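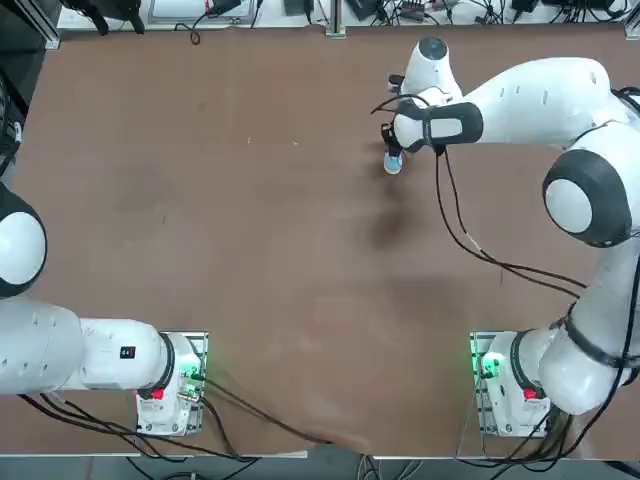

I finally canceled my gym membership in May. I had been paying for it for 15 months and going to the Renement branch maybe twice a month, mostly to use the rowing machine, and the last straw was a letter saying the joining fee would be charged again if I moved to the cheaper plan.

So now I walk. The route I settled on starts at the bottom of our street, goes past the Zutik bakery and follows the canal as far as the second lock. There and back takes a little over an hour at my pace. I go before breakfast, and if I leave by 6:30 I have the path mostly to myself apart from a few dogs and their owners.

Shoes were the first problem. My old sneakers gave me a blister on the left heel in the first week. I replaced them with a pair half a size bigger and wore thicker socks, and that fixed it. I didn't buy anything else. An old rain jacket does fine, though the zipper sticks.

The second problem was Friday. I work late on Thursdays and for a while I skipped the next morning every single week. Now I do a short loop on those days, up the hill to the water tower and home again by the school. It has more than 1,000 feet less canal and a lot more uphill, so I don't feel like I'm cheating.

I have lost a bit of weight, not much. Sleep is the bigger change. I used to wake up at three or four and lie there, and that happens a lot less now.

The towpath is supposed to close for repairs this fall between the footbridge and the first lock. I haven't worked out a detour yet. The road on the other side has no sidewalk for most of it, so it may be the water tower every day for a while.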